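The Basket That Fixed My Bathroom Shelf

I've been writing this column from the same drafty apartment for three years, in a building that went up in 1863, and I swear the bathroom was added by someone who had only heard of bathrooms. There's one shelf. It's narrow, it slopes a little, and until September it held every bottle, bar and washcloth I own in a kind of slow avalanche.

My friend Wissam Haddadin came over, opened the door, laughed and told me to get a wire basket (he keeps onions in his!). So I went down to Chamoun, the hardware place by the bus stop, and spent a very happy hour picking up baskets and putting them down again. Wicker is lovely but it hates steam. Plastic bins collect a gray puddle at the bottom, and I've scrubbed out enough of those for one lifetime.

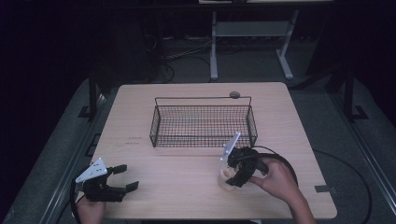
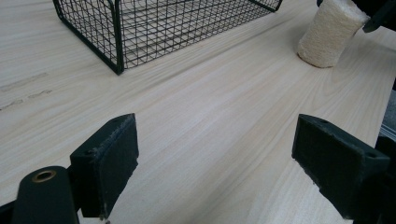 My own rule now is that whatever gets wet goes in mesh, and everything else can live in a drawer. Soap, nail brush, the pumice I never use, all of it. A dried loofah like the off-white one standing beside the basket wants air on every side, so mine goes in on its end with plenty of room. And get a handle! On cleaning day I lift the whole lot out in one go and wipe the shelf underneath.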